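Review: the Rikier smoked drawer case for small bits

I have wanted a proper home for my beads, press studs and spare buttons for longer than I care to admit, and after my sister-in-law Teresa Ó Ceallaigh raved about hers all through Christmas dinner, I gave in and ordered the Rikier. It lives in the sewing room now, on the big white table with the light wood edge, and I've had since September to get properly acquainted with it.

The first thing I noticed was the colour. I'd half expected something grey and officey, but it's a lovely smoky brown, rather like weak tea, and it looks very well on white (my old biscuit tins never did!).

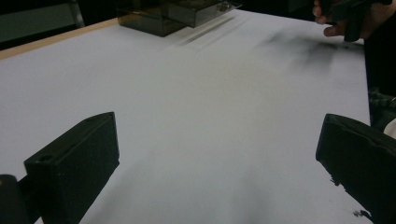 The tinted case at the far side of the white table.

You can see through the walls, so I can usually tell which section I'm after before I've opened anything, although very dark buttons do rather vanish. I have some 900 of them, sorted by colour, and I did lose a whole evening to that, quite happily.

The drawer is my favourite part. It's nice and long, and the thin partitions go across it at regular intervals, so you get a row of little rectangular compartments. Mine slides well enough if I pull it straight, but it sulks if I tug at one corner, and I do wish the partitions were a touch thicker.

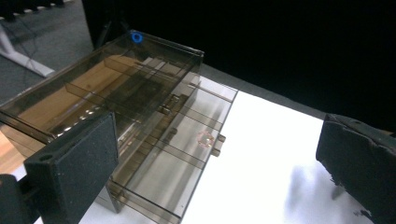
Drawer pulled out, with its row of compartments.

It does show fingerprints, being so glossy, and a soft cloth is really all I'd use on it. I paid 40 euro, which made me swallow a bit, but Teresa's has had two years of daily use and still looks smart. I've already asked for a second one for my threads, if anybody at home is reading this!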